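Fri 15 October

Sun at last! Seven days of drizzle, and this morning I walked in from Folon with my coat over my arm, smelling cut grass the whole way. I got through 66 emails before lunch – that never happens in the rain. 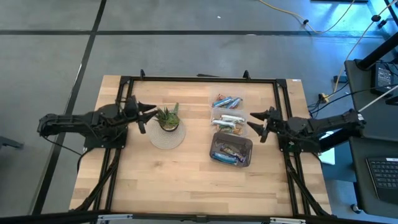
Plant between the two grippers.

My mood log has 1,109 lines now (started in March, mostly grumbling). Must add the Plotura weather readings next week and see if my good days match the bright ones. I bet they do! 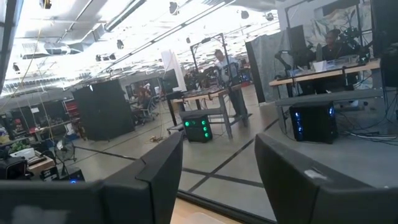
Notebook 7, p. 66

Took my tea outside at four and stayed too long. Forecast says cloud by Sunday, so washing goes out tomorrow, sheets first.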